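Features > Automation > Standards and Practice

Print this article | E-mail this article

House rules for hand-held grippers

By Kane Mudgway
30/07/2020

The Karkeck guideline on demonstration recording runs to 60 clauses, and most of them deal with things that happen before anyone closes a gripper. It was written for crews who work in ordinary rooms with ordinary objects, using hand-held grippers in place of a full arm. The second edition, circulated in draft last November, is shorter on hardware and longer on conduct.

The change was overdue. The first edition assumed a bench of known height, a fixed light and a rigid surface. Crews went into bedrooms and kitchens and found none of these. They either skipped the clauses that did not fit or wrote local exceptions, and the local exceptions did not agree with each other. When the Lollurska and Tiltcombe sets were merged, 3727 recordings had to be checked by hand before the object labels could be trusted.

Clause 4 now covers soft surfaces. A bed is allowed as a work area if it is covered with a sheet that contrasts with the objects, and the sheet does not have to be pulled flat. Wrinkles are accepted as part of the task. What the clause asks for is that the sheet stay as it falls once recording starts, and that no one smooth it between attempts in the same series.
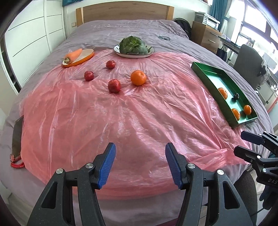 Clause 7 deals with containers. A tray or plate counts as a target only if it is named in the task sheet, and its contents at the start must be written down. A tray that already holds fruit is a different task from an empty one, even when the instruction to the operator reads the same. The first edition left this to the operator. In practice the start state was logged for the first attempt of a series and then copied forward, whether or not it still applied.

The draft also sets out what goes on the task sheet for produce:

Name each item by its common name and color.
Record items that touch, overlap or sit on a plate as such.
Do not replace a bruised item in the middle of a series.
If an item cannot be named with confidence, enter it as unknown and describe its color.

The last line met some resistance. Labelers dislike unknowns, and a reviewer will often be tempted to pick the likeliest fruit. Grimshaw, which handles label review for several crews, argued for keeping the line - a wrong name spreads through a set, while an unknown can be settled later from the operator's notes.

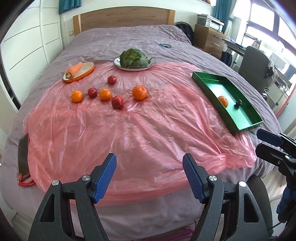
Two-handed work gets its own section. Both grippers must be started from an open position, and the operator must hold them still for 2 seconds before the first move so that the tracks can be aligned. The fingers should be clear of all objects during the hold. Left and right units are to be marked and never swapped within a series, since small differences in jaw wear show up in the width signal. Finger pads are inspected every 3000 closures and replaced in pairs.

Background items are treated more lightly than before. Furniture, bags and cables may stay where they are. Screens are to be switched off, and papers with names or addresses removed. Mirrors and windows are permitted, but a window behind the work area must be noted on the task sheet together with the time of day.
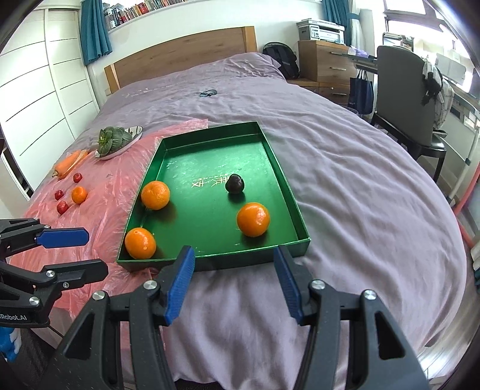 Department: Robotics Standards and Field Practice

The weak point of the draft is reset. Clause 11 says only that objects should be returned to "a comparable arrangement" after each attempt, and crews read this in different ways. Some put every item back on its starting mark. Others scatter the loose items and keep the plates fixed. Both are defensible, but the results should not be pooled without a flag, and the draft does not yet require one.

A proposed amendment would add a one-letter code to each series: F for fixed, S for scattered, M for mixed. The cost to the operator is small. Existing sets would be coded from their opening views where possible and marked uncoded where not. Comments on the amendment should cite the clause number and state which edition the crew now works to.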